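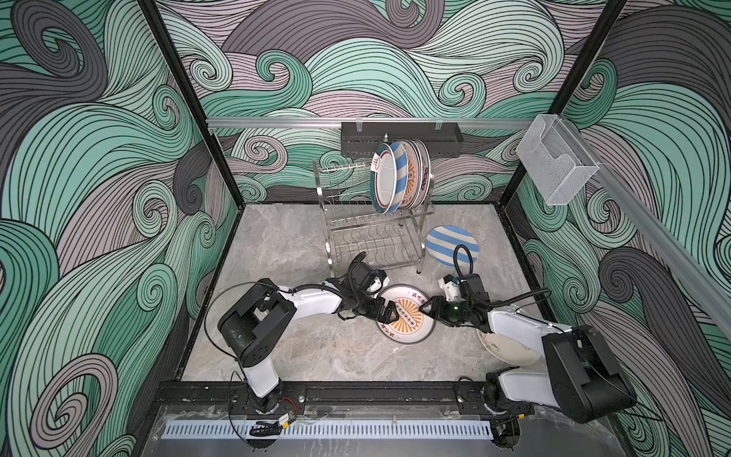

图6-1 双臂收碟任务,采集台全景

第六章 示教数据的采集

上一章把模型结构讲完了,这一章回过头讲喂给它的东西。顺序有点别扭,先这样。很多读者跑通了训练脚本以后第一个问题就是:数据从哪来。自己采。没有别的捷径,至少双臂操作这一块目前没有。

本章贯穿一个任务:把散放在地面上的碟子收进不锈钢沥水架。听起来简单。难点有三处:碟子薄,贴着台面,夹爪不容易伸到下面;花纹差别大,视觉上几乎每只都是新物体;架子是金属丝的,反光,槽又窄。数据取自Ristness采集台,整套共1098条示教,筛选后留下854条。筛掉的那些去了哪里,6.4节再说。

6.1 什么算一条示教

一条示教(episode)从双臂回到起始位开始,到操作员按下结束键为止。中间每一步记录三样:各路相机图像、关节角、夹爪开合量。三样必须用同一个时钟。时钟对不齐是新手最常见的错误,没有之一,而且训练的时候看不出来,损失照样往下走,上机才发现夹爪总是慢半拍。

相机分两类。固定相机看全局,碟子在哪、架子在哪、两臂会不会打架。腕部相机看局部,夹爪与碟沿的相对位置主要靠它。两类缺一不可,本章习题2会让你分别去掉一路,自己看成功率掉多少。
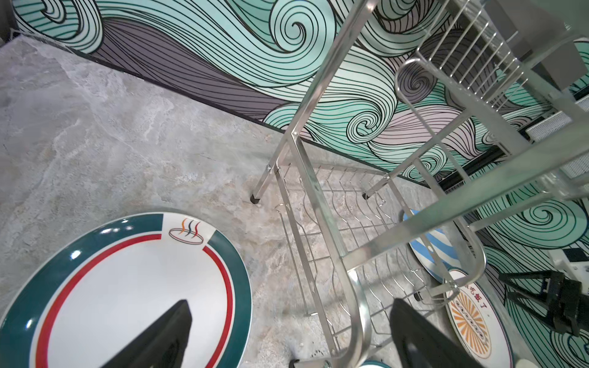 腕部视角还有一个麻烦,它跟着手走。手一抖画面全抖,手一低背景全换。所以操作员的动作风格会直接写进数据里:同一只碟子,有人从正上方下去,有人斜着靠近,模型两种都学,学完取个中间值,哪种都不像。办法是开采前统一动作规范,写成一页纸,贴在操作位旁边。规范不必细到每个关节,定三件事就够:从哪一侧接近、抓碟沿的哪个部位、放手前停多久。

停顿很重要。放手前没有停顿,模型学不到"放稳"这个状态,碟子还斜着就松了。我们要求停25帧。多了浪费,少了不稳。

6.2 双臂怎样分工

两只手臂,最省事的做法是一只干活一只待命。采集时常见的情形就是这样:右臂在架子那边插碟,左臂张着夹爪停在台面上方。待命臂也要记录,不能因为它没动就把那几列删掉。"不动"也是一种动作,模型要学会什么时候不动。

需要两手配合的是交接和扶正。碟子平躺时一侧夹爪压住碟沿,另一侧从对面靠近,两边同时收拢,再由其中一只提起来。这一段操作员最容易急。急了就快,快了图像糊,糊了就只能扔。 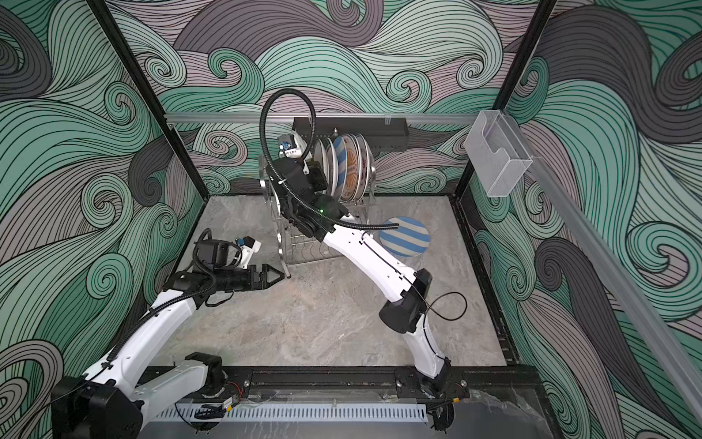
Laur审稿时不太同意本节的写法,认为待命臂若长期停在同一位置,模型会把那个位置当成任务的一部分记住,换个起始位就不会动了,应当每采一组就随机挪一下。意见有道理。第二版已补充:每200条为一批,批与批之间待命位重新设定,批内再加小幅扰动。Walell采集台照此做了一轮,结果列在表6-3。

6.3 物体的选择与摆放

碟子不要成套买。一套里的碟子长得一模一样,模型很快就学会认花纹,碟子的形状反而不看了,换一只纯白的立刻抓空。颜色、图案、尺寸、边沿宽窄,都要错开。带字的、带图案的、带条纹的都放进来,纯色的也要有。字的方向不用管,随它转。

摆放按下面的比例来:一半随机散放,另一半有意安排困难情形,比如紧靠架脚、两只部分相叠、碟面正中反光。困难情形随机是碰不到几次的,必须人工摆。
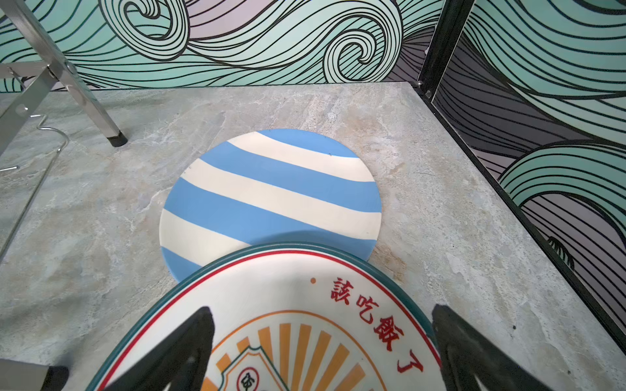
遮挡要单独讲。抓起一只碟子以后,腕部相机前面多了一大块东西,原来看得见的目标可能就看不全了。图6-4里夹爪夹着的是那只深青色边、印着"該吃飯了"的白碟,后面蓝白条纹碟的下沿已经被它压住一部分。对操作员来说无所谓,他早知道条纹碟在那儿;模型只有这一帧的话就不知道。处理办法两种,一是给模型看历史帧,二是依靠固定相机补上。本书用第二种,便宜。第一种留到第九章Lelledach平台那一节,那里算力够。

遮挡严重的片段不要删。初学者总想把数据洗得干干净净,洗完发现模型只会在干净的画面里干活。标一个记号,训练时按需要抽取即可。

6.4 哪些该删

该删的是另一类:丢帧的,时钟跳变的,操作员中途停下来讲话的,碟子没放进槽里就按了结束键的。最后一种要看清楚在删,有时碟子只是斜靠着,槽是进了的。判定标准见表6-4。失败后又自己救回来的片段保留,这种数据很值钱,专门去采反而采不自然。

动手之前先把下面的检查单过一遍,每次开机都过,不要凭记忆。

相机各路有画面,无黑屏
两臂归零,夹爪开合各一次
时钟偏差在允许范围内
磁盘剩余空间够当天使用
碟子摆放表已打印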